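FOR IMMEDIATE RELEASE
Monday, May 27, 2024

Orno to offer Andik block and board sets to classrooms and libraries in September

RUDA - Orno, a small maker of wooden boards and learning materials, will begin selling its Andik sorting sets to schools, libraries and child care centers in September. Each set pairs a glued maple board with small colored plastic blocks in simple solid shapes. Orders open to schools first and to families later in the fall.

Andik started as a loan program. Over the past school year Orno lent 48 sets to classrooms in Ruda and the neighboring town of Stevens. Teachers kept a set for 10 weeks at a time, then sent it back with notes on what had worked and what had not. The company received 228 pages of notes, many of them handwritten, and used them to settle the final size of the board, the finish, and the way the blocks are packed.

The idea behind the set is simple. A child gets a board, a few blocks, and plenty of clear space. Blocks can be sorted by color, sorted by shape, matched in pairs, lined up, or placed in a pattern for someone else to copy. There is no printed grid on the board and there are no slots or pegs. Early versions had shallow pockets cut into the wood, one for each piece, and teachers asked for them to be removed. Children filled the pockets, saw that every pocket was full, and stopped. With a flat board they kept moving things.

The blocks come in red, yellow, blue and green. Shapes include cubes, cylinders and triangular prisms. Orno kept to four colors so that a child who is just learning color names can get through all of them in one sitting. 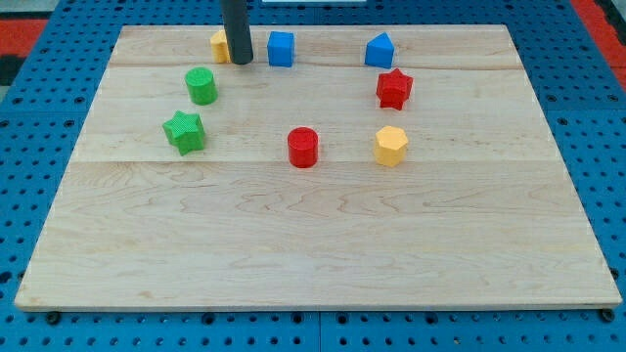 The board is the part of the set that took the longest. It is made from several maple planks glued edge to edge, then sanded. Orno first tried a painted board, which was cheaper to make and came in white and gray. Paint chipped at the corners within the first loan period, and the white ones showed every mark. Bare maple with a light food-safe oil held up better and can be sanded again by anyone with a sanding block and half an hour. The grain is different on each board, and Orno does not sort boards by appearance. Buyers should expect to see seams between the planks and some variation in color.

Several teachers asked for a board that would not slide on a smooth table. Sets shipped in September will include four thin cork pads that can be stuck to the underside. The pads are packed separately, as some classrooms use the boards on rugs and prefer the bottom plain.

Orno also looked at the sound the sets make. Wooden blocks on a wooden board are loud, and a room with six sets in use at once can be hard to talk over. Plastic blocks of this size are quieter when set down - still not silent, but several teachers mentioned the difference in their notes without being asked.

What teachers asked for

The loan program notes led to a number of other changes. The most common request was for replacement pieces. Small blocks get lost under shelves and go home in pockets, and a set with one green piece missing is no good for matching. Orno will sell single blocks by color and shape, with no minimum order. Schools that took part in the loan program will get their first replacement order free.

The second most common request was for a storage bag that a child can open and close without help. The loan sets came in a cardboard box with a tuck flap, and most of the boxes were torn by the third week. The new sets come with a cotton drawstring bag for the blocks. The board stands on its edge on a shelf and has no case of its own.

Teachers also asked for shorter instructions. The loan sets came with a booklet of activities, and nearly everyone said they had read the first two pages and put it in a drawer. The booklet has been replaced by one folded card. One side lists activities for a single child and the other lists activities for two or more. A larger-print version of the card is available on request at no charge.

One activity that did not come from Orno has been added to the card. A Stevens kindergarten class began placing blocks on the top half of the board and leaving the bottom half clear, then having a second child build the same arrangement in the clear half. It is listed on the card as "Copy below."

Production

Boards are cut, glued and finished at the Orno shop in Ruda. The first production run is 812 sets. Cutting is already under way, and the shop expects to finish gluing the last boards by the end of the summer. Orno has added a second glue-up bench for the work and will run one shift, as it does now.

Orno will not be making a larger board this year. A double-width version was tried in two Ruda classrooms and was too heavy for younger children to carry. The company may come back to it as a table insert for libraries, where the board would stay in one place.

Care and use

Boards should be wiped with a damp cloth and dried right away. They should not be soaked or put in a dishwasher. Blocks can be washed by hand in warm, soapy water and left to dry on a towel. A soft brush helps with anything stuck to the surface. Boards that look dry after heavy use can be wiped with any food-safe mineral oil and left overnight.

The sets include small parts and should be used by younger children only with an adult close by. They are not for children under three.

Ordering

Schools, libraries and licensed child care centers can place orders with Orno beginning in September. Orders will be filled in the order received. Local buyers in Ruda and Stevens may pick up their sets at the shop and pay no shipping. A sample set will be on display in the shop's front room during regular business hours through the summer, and visitors are welcome to try it.

Classrooms that still have a loan set may keep it through the end of the school year. Please return the board and whatever blocks you have. Incomplete sets are fine - missing pieces will not be charged.

About Orno

Orno makes wooden boards, trays and learning materials in Ruda. The shop sells directly to schools and families and repairs its own products.

Press contact: Orno front office, Ruda. Photos and sample sets are available to members of the press on request.

###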